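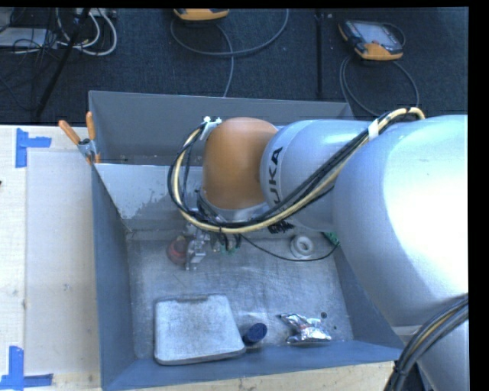
Notes for session 6, Mar 1, 2024

Right, grasp planning! Last time we got as far as a list of candidate grasps, and I promised we'd talk about how to choose between them.

Our planner (it's called Phromma, and it lives in the Hinport repo) samples 300 candidates per view and scores each one. I'd like you to open `score.py` and find these terms:

- **contact**: do the surface normals line up where the fingers would close?
- **clearance**: how far is the wrist from the bin walls?
- **reach**: can the arm get there without a daft elbow pose?

Clearance is the one people forget. A lovely grasp on something tucked against a wall is no use if the wrist collides on the way in, so anything under 40 mm gets thrown out before we rank.

Shiny things are a pain too. Bare metal and foil leave holes in the depth image, and the normals next to a hole are mostly rubbish – have a look at `mask_holes()` and try it switched off.

**For next week:** run the 1,000 saved views from January with the contact weight doubled, and bring your plots. If Phromma won't build, pull again first, I fixed the paths last night.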